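頭部カメラの位置ずれと、その面倒の見かた
Surnik班 プロジェクト実習 最終報告
2018年3月

1. 何をやったか

私たちの班は、台所作業を学習させるアーム「Vellico」の据え付けと保守を担当した。学習アルゴリズムは隣のTrumis班の仕事で、こちらの仕事はネジ、ケーブル、および謝罪である。計画書には「保守は適宜行う」と一行だけ書いてあった。この一行に半年かかった。

手本となるデータは、人が頭にカメラを着けて台所で手を動かし、その映像から取る。アームの側にも同じ高さ、同じ向きでカメラを固定する。両者の見え方が揃っていないと、アームは自信に満ちた動作で何もない空間をつかむ。初回の動作試験がまさにそれで、発表用の動画としては班の最高傑作になった。

2. 視点合わせの手順

視点合わせの基準には、手を前に伸ばして止めた姿勢を使う。両手がカウンターの上に出て、左に棚、右奥に窓際のラックが入る向きである。動かない物が左右にあると、カメラの傾きがすぐわかる。当初は壁の白さだけを頼りに合わせようとしていたが、白い壁はどちらに傾けても白い。

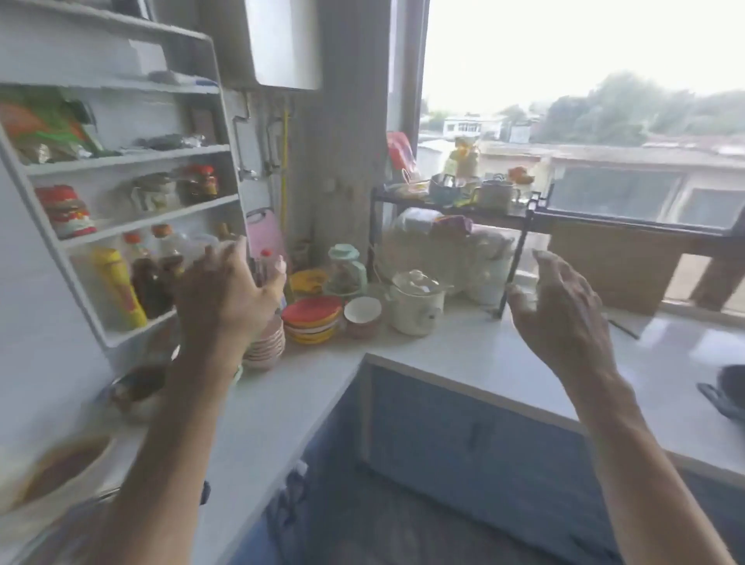 傾きが決まったら、カメラ固定具のネジを対角に締める。片側から順に締めると必ず首をかしげる。締めた後にもう一度基準姿勢の映像と重ね、棚板の線が合っているかを見る。合わなければ全部ゆるめて最初からやり直す。途中からごまかす方法も試したが、結果は付録に載せるほどのものではない。

窓の明るさにも悩まされた。自動露出のままだと、外が明るい時間帯には手前の調味料の瓶が暗く沈む。露出は固定とし、時間帯ごとの値を表にして制御盤の扉の内側に貼った。表は現在、二代目である。初代は扉のヒンジに食われた。

3. 故障と修理

最も手間取ったのは、手首関節の原点ずれである。Vellicoは電源投入時に原点を探しに行くが、ときどき3度ほど手前で満足してしまう。たかが3度でも、腕を伸ばした先では器一つ分は違う。センサーの交換を申請し、部品が届くのを待つ間に、コネクタの半挿しを見つけた。部品は届いた。未開封で棚にある。

原因がわかってからはケーブルを結束し直し、手首の根元にたるみを残した。以前の配線は見た目が大変美しく、関節を曲げるたびに引っ張られていた。現在の配線は美しくない。

修理後に把持動作を400回繰り返し、成功は298回だった。残りの失敗を記録と突き合わせたところ、袋物の滑りが目立った。柔らかい包装は毎回形が違うので、原点がどれほど正しくても逃げるときは逃げる。これは保守の範囲外であるとTrumis班に伝え、Trumis班からは保守の範囲内であるとの返答があった。

4. 日常点検

点検は作業前に行い、慣れれば約30分で終わる。内容は次のとおり。

・非常停止ボタンを押し、本当に止まることを確かめる
・原点復帰を続けて行い、手首の位置が揃うかを見る
・基準姿勢の映像を重ね、カメラのずれを見る
・指先のゴムを拭き、裂けていれば替える
・結果をノートに書く(「異常なし」とだけ書かない)

最後の項目は、原点ずれが始まったと思われる時期のノートに、見事な筆跡で「異常なし」が並んでいたことを受けて追加した。筆跡は班員全員分あった。

5. 残った課題

カメラ固定具は樹脂製で、締め直すうちにネジ穴が緩んできた。金属で作り直した試作品があるが、重さで支柱がわずかにたわむため、支柱の補強が先になる。補強材の図面は共有フォルダの「Guerra」に入れてある。最新版は「最終」ではなく「最終_修正2」のほうである。

引き継ぎは5月に行う。未開封のセンサーも次の班に渡す予定である。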